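Chapter 4: A Day at the Works
Visits, Demonstrations and the Open Day

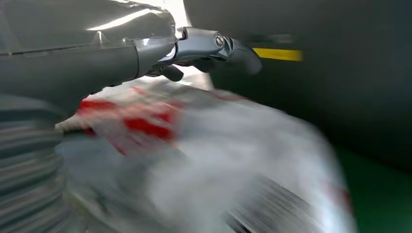 Most people meet their first working robot the way you might meet a distant cousin, at a gathering somebody else organised, with a paper cup of tea in one hand and no clear idea of what to say. The open day is a much older custom than the machines it now shows off, and it deserves more attention than engineering textbooks usually give it. A student who has worked faithfully through the first three chapters will know a fair bit about joints, reach and payload by now, and may still be quite unprepared for how a machine looks from up close when it's doing something. For one thing, the eye has trouble settling. The shell of an arm, with its smooth curve and the light lying along it, is easy enough to study, and so is a silver pivot screw at the joint of a gripper, but whatever is being moved nearby can go by as a smear of red and white, and you'd be hard pressed to say if it was a cloth, a bag or a printed packet. That gap between the part you can see well and the part you can't will come up again and again in this chapter, so do keep it in the back of your mind.

We'll take as our running case the August open day at Vondberg, a mid-sized packing and handling works on the flat country outside Wollov. I've taken classes there for long enough that the people at the gate know to put us at the far end of the car park, where the bus can turn. The works opens its doors once a year, in the morning for schools and colleges and after lunch for anyone who cares to come, and in a good year it gets 600 visitors through before the gates close at four. They go round in groups of 30, which is about as many as can hear one guide over the compressors (bring a jumper, by the way, because the loading doors stay open all day and the wind comes straight in off the paddocks).

The tour has three stops. The first is the Vavton line, where soft goods are picked up, turned and set down again. Soft goods are the part I'd ask you to be most patient with. A steel bracket keeps its shape while you think about it, and a gripper that closed on it properly yesterday will very likely do so tomorrow. A folded cloth or a half-filled bag sags, slides and swings about, and it presents a different edge every time. Visitors nearly always suppose that the heavy items must be the difficult ones. Ask your guide which items gave the most trouble when the line was being set up, and you may be in for a long and very enjoyable answer!

The second stop is the Roy cell, named after the small town where it was first assembled, and it's here that the formal demonstration takes place. It runs for 10 minutes and it's been rehearsed, as any demonstration has to be. I don't say so as a complaint. A demonstration is a kind of argument: the people giving it have chosen the task, the lighting, the speed and the place where you'll stand, and each of those choices tells you something about what they'd like you to believe and, quite often, about what they're proud of. We'll spend section 4.2 learning to read those choices fairly, giving credit where it's due and still coming away with a decent list of questions.

The third stop is the maintenance bench, which many groups rush past on their way to the sausage rolls. Please don't. Worn finger tips, spare covers and a well-thumbed logbook will teach you more about a year of service than any brochure. When I last looked, the logbook was up to entry 299, and a good many of those entries were a single line in pencil. "Replaced tip, same as last time" is a whole lesson in design if you stop and wonder why it was the same as last time.

By the end of this chapter you should be able to plan a visit to a site that uses automated handling, take useful notes while you're on your feet, tell a rehearsed cycle from ordinary production, and write up what you saw so that a classmate who missed the bus can follow it.

Before you read on
Think of a machine you've watched at work, even if it was only the one at the car wash. Write down what you could see clearly, what moved too fast to make out, and where you were standing. Keep the page, as you'll want it again for the exercise in section 4.3.

4.1 Before the Visit

A good visit starts well ahead of the day, usually with a rather dull letter. Write to the site and say how many of you are coming, what you've studied so far and what you'd most like to be shown. Ask about footwear while you're at it.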